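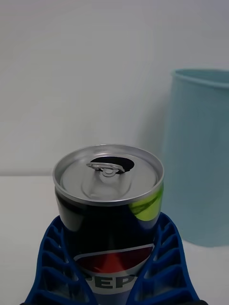
Lata de Pepsi, parte superior.

Acta de la reunión de vecinos, edificio Vuvmont, marzo

Se abre la sesión a las 19:10, diez minutos tarde, con 8 propietarios y un perro que no consta en el censo.

1. Acta anterior. Aprobada. Ninguno de los presentes la había leído.

2. Ascensor. La empresa Bander presenta un presupuesto de 415 euros por cambiar la botonera. El 3.º B pregunta si incluye el botón del tercero, que lleva desde otoño hundido. Incluido. Se aprueba.

3. Humedad del portal. Evwood propone una pintura especial y pide casi 1.000 euros. El señor Vaněk opina que la mancha ya tiene antigüedad para votar. Se pedirá otro precio.

4. Bicicletas. Radomír Vaněk solicita que se retiren del rellano. La dueña de las bicicletas solicita que se retire el señor Vaněk. No se vota.

5. Merienda de primavera. Habrá tortilla – con y sin cebolla, tras un debate más largo que el del ascensor – y refrescos en lata. El 1.º A trae hielo.

6. Ruegos y preguntas. Se ruega no tender sobre el patio antes de las 10. Se pregunta quién lo hace. Silencio.

Se levanta la sesión a las 20:45.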